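Equipment planning for hand-held gripper work

Equipment planning for hand-held gripper work is the selection, costing and scheduling of the tools needed to record manual tasks with grippers carried by a person. It is usually treated as a separate budget line from fixed robot arms, as the units are cheaper, wear faster and are bought in larger numbers.

Scope of a budget

A budget normally covers the gripper units, jaws and other wearing parts, storage media, charging equipment, and the household goods to be handled. Clothing and bedding are often left out of first estimates. In the Skovotgate plan, drawn up by Catríona Brophy, garments were entered as consumables and replaced at a fixed interval. The plan set a purchase of 50 units, of which 31 were to be delivered in July and the remainder on acceptance of the first lot.

Labelling is costed with the unit. Each gripper carries a number that is entered in the asset register against its purchase order, service record and current holder. A printed code beside the number shortens issue and return where units move between several homes. 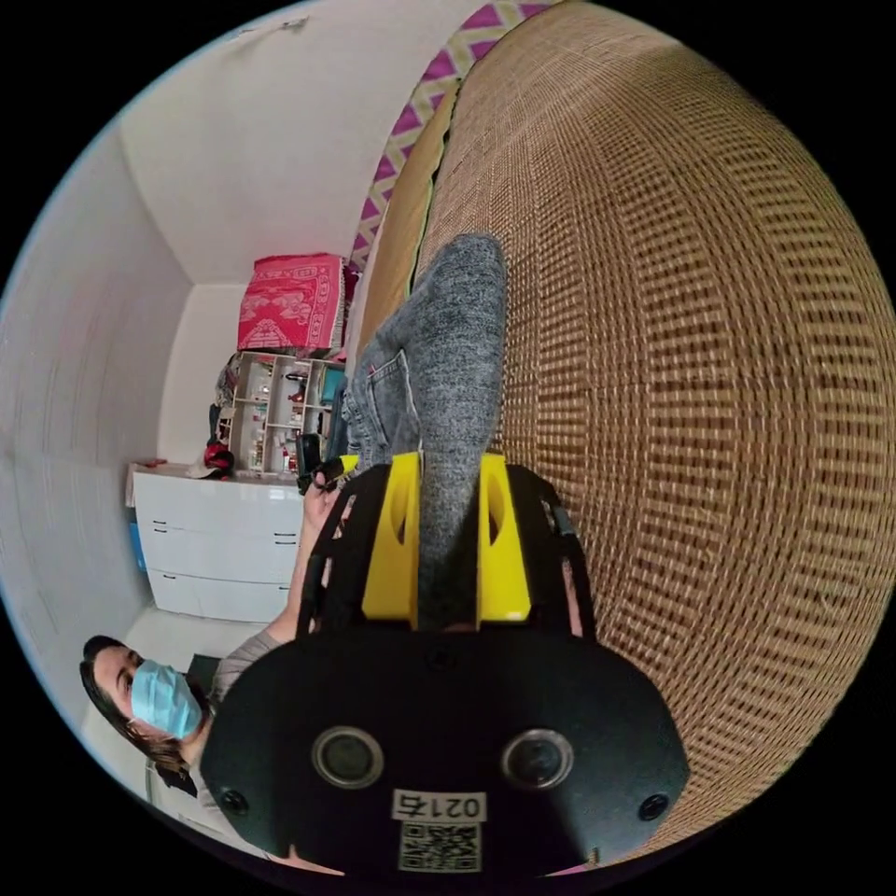
Reading time: 2 min

Work with garments

Denim and other heavy cloth place higher demands on the jaws than rigid objects of similar weight. A pair of jeans may be held in the jaws at one point while the operator's free hand works close to the edge of the cloth. Planners therefore specify grip force and jaw surface separately, and ask suppliers for trial units before a full order is placed.

Furnished rooms are generally hired or borrowed. Where chests of drawers, shelving and woven furniture are already present, the cost of fitting out falls to transport and insurance. Face masks are entered under site supplies.

Spares and servicing

The Namodar schedule allows 2 sets of jaws per unit per year. Catríona Horgan's revision of the schedule moved mounts and rails to a shared pool, held at the Rafferty depot. Flakden, a supplier of replacement parts, quotes mounts singly and rails in pairs.

See also

Asset register
End effector
Whole-life cost

Last edited 2022-09-24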